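How to budget for your first kitchen robot arm

We use cookies to remember your settings. Accept | Manage

When I set up the arm at Rinanness I blew most of my money on the arm itself, then had to scrounge for everything else! So do it in this order instead.

Step 1. Price the fingers first

Write down every handle the thing has to hold, then shop for fingers. Mine spent a lot of time on a glass lid with a round mint-green knob, and flat black fingers pinching both sides of it suit me fine. The set from Prurnex cost me $1,323 with the mount (ouch, but I'd pay it again).

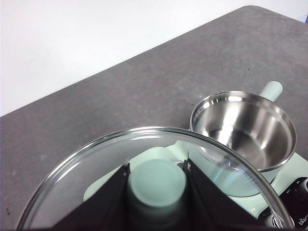
Step 2. Add the stuff that breaks

Glass lids, bowls, finger pads. I put aside $30 a month for spares and it usually goes. Ask Flokurwood for a parts list before you order, and check the colour codes on the pads, they're easy to mix up.

Step 3. Leave time for delivery

My wrist camera took 23 days to arrive. If you want to be running by July, get your quotes in early and keep the freight on its own line.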